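Robot Maintenance, Unit 8: Looking After a Hand-Held Gripper Tool
Course handout, Ilgate Technical Short Courses

Bring this sheet to the bench session. It replaces the April version, which leaned on the supplier's guide more than it should have.

1. What the tool is for, and what you will be told about it

The Fawzy hand tool is a pair of linked jaws with a camera on top. A person carries it, closes it on things, and the recording is later used to train an arm. The sales sheet says it needs "no routine adjustment". I have yet to meet a pin joint that needs none, and you should be doubtful of any machine with moving links that claims otherwise.

Fabric is where the claim looks weakest. A hard block either sits between the pads or it doesn't. A shirt folds, drags and gets in between the links, and a jaw that is slightly out of line can still seem to work for a long while. Go by the joints and the pads. How the last few picks felt tells you very little.
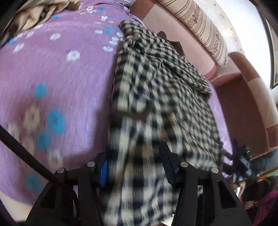
2. Before you touch anything

Unplug the tool and note the serial number in the log. Then look at it in this order:

Pins. Every round pin should sit flush on both faces. Press each one with a thumbnail. If it moves, stop and tag the tool.
Pads. Look for a lifted corner or a polished patch. Pads of different colours may be fitted left and right. Colour says nothing about wear, whatever the forum posts claim.
Cable. Follow it by hand from the plug to the body with the jaws open, then again with them shut. It should never be tight in either position.
Lint. Open the jaws fully and check behind the inner bar. Use a dry brush first. Compressed air tends to push fluff further in.

The guide gives 400 cycles between cleanings. Treat that as a guess made on somebody's clean bench. On woolly or fuzzy cloth we clean at the end of every session and still find lint in the joints.

3. Setting the jaws

Close the jaws slowly on a strip of paper. The pads should meet along their whole length at the same moment. If the tips touch first, slacken the outer joint by a quarter turn, square the pads and tighten again. Do not force the inner bar. It bends more easily than it looks, and a bent one cannot be put right in the workshop.

Repeat the paper test 3 times. One good result proves nothing — joints with play in them will line up by luck now and then.

4. Trying it on cloth

Use a mixed heap, with thick and thin pieces lying over one another. Neatly folded tea towels are what suppliers use in demonstrations, and they hide most faults.

Push in at a shallow angle, close, lift a hand's width and hold. Watch the cloth at the pads and leave the rest of the heap alone. Slow creep usually means worn pads. A sudden drop more often points to a joint.
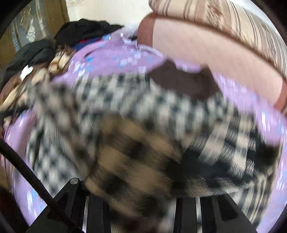

Write down the angle you used. Two people with the same tool can get quite different results, and the tool tends to get the blame for both. Swap operators before you swap parts. If the fault follows the person, there is nothing to repair.

Check the recording as well. Patterned cloth blurs badly when moved fast, and a blurred pad edge can look like slip when played back. The Sirnico viewer has a "grip score" which we ignore on this course. It gave a high score to a tool with one pad missing, and the makers have not explained how the figure is worked out.

5. When to send it back

Return the tool to Tudov, who hold the spares, if a pin is loose, an inner bar is bent or the paper test fails after 2 adjustments. Ask for the old parts back. Expect to wait about 8 working days, and do the full paper test again when the tool arrives, even if the slip says it has been checked.

For the next session

Read the joint drawings and bring your own log sheet, filled in. Logs are due on Fri 23 March. A log with no faults in it at all will be handed back for a second look.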